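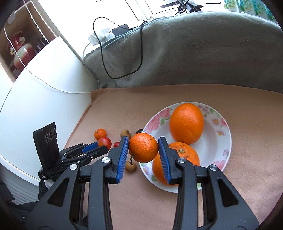
Zutholm, 09/02/2021. Fruit seller Ramalho is to add mixed boxes of oranges, mandarins and plums to its home delivery round in Nolville from next week. Orders can be placed by phone or at the Zutholm shop.

The boxes come in two sizes, weighing 4 kg and 8 kg. Ramalho made 1,928 deliveries last year, roughly 70 of them to schools and care homes.

"People asked for fruit they could put out on a plate for the whole family," said Filipa Bettencourt, who runs the round. "Large navel oranges and small mandarins keep well side by side." 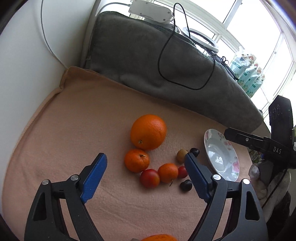 Home delivery

Plums, both red and dark purple, will be packed separately from the citrus. Customers may swap them for more mandarins. The round will run until the end of May.

Press contact: Rommel Lagman, Ramalho, Zutholm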